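Daltness Pipe Support Load Tables

Maintainer: Noura Atallah
Current release: 4, issued in July
Format: comma-separated text, UTF-8, one file per support family

Summary

The tables hold static load test results for pipe hangers, clevis supports, riser clamps and cut-and-bent brackets. There are 634 rows. Each row is one test of one part. 519 rows passed review and are marked "accepted". The rest are kept in the files with a reason code and should be left out of any design work.

All parts were carbon steel unless the material column says otherwise. Stainless parts appear only in the riser clamp file. No cast parts are included.

Files

hangers.csv: band hangers, clevis hangers, split rings
risers.csv: riser clamps, two-bolt and four-bolt
brackets.csv: flat drilled, single bend, double bend, gusseted
reasons.csv: reason codes and their meanings
units.txt: units for every numeric column

Columns

part_id: shop number stamped on the part before test
family: one of the support families listed above
pipe_nom: nominal pipe size in inches
thk: measured plate or strap thickness in inches, mean of three readings
bend_r: inside bend radius in inches, blank for flat parts
rod_dia: hanger rod diameter in inches, blank for brackets and clamps
load_yield: load at first permanent set, in pounds
load_max: highest load reached, in pounds
mode: bend, tear-out, weld, rod, slip
status: accepted or excluded
reason: code from reasons.csv, blank if accepted

Test method

Loads were applied straight down through a solid steel bar sized to the pipe. The rate was held constant until first permanent set, then the part was unloaded, measured and loaded again to its maximum. Brackets were bolted to a rigid steel column with the bolts torqued to the value in the Karam shop sheet. That sheet is packed with the release as karam_torque.txt.

Permanent set was read with a dial indicator at the point of load. Parts made at the Ciltura shop were tested in the finish they would ship in. Parts made at Undum were tested bare, and their galvanized versions were not tested at all. Do not mix the two groups when comparing thickness effects, as the zinc layer is included in thk for the Ciltura parts.

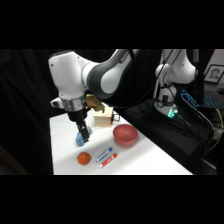

Can load_max be used directly as a working load?

Use load_yield divided by the safety factor your code requires. load_max is given so that the failure mode can be checked against the design, and for some thin brackets it is far above the load at which the part has already bent out of shape.

Known problems

Release 3 had the bend radius of 55 double-bend brackets entered as outside radius. These are corrected in release 4. If you copied bend_r from an older file, replace it.

Slip results for two-bolt riser clamps depend heavily on the pipe surface. Every clamp was tested on clean bare pipe. There is no painted or insulated pipe in the set.

Gusseted brackets are listed with one thickness only. The gusset plate was cut from the same sheet as the bracket but was not measured on its own.

The weld mode covers both a crack in the weld and a crack in the plate next to it. The two were not told apart in the early tests, and the field was left as it was so that old and new rows match.

Angles

All bent brackets are 90 degree parts. Results should not be scaled to other angles.

Loading the files

Read part_id as text. Several numbers start with zero, and most spreadsheet programs will drop it. Blank cells mean the column does not apply to that part. A measured value that was lost is written as NA, and its row is always excluded.

Rows are sorted by family, then pipe_nom, then part_id. The order carries no other meaning, and test order can't be worked out from it.

Changes

Release 4: bend radius fix, reasons.csv split out from the main files, thk now to three decimals
Release 3: riser clamps added
Release 2: mode column added
Release 1: hangers and flat drilled brackets only

Corrections go to Noura Atallah with the part_id and the column name.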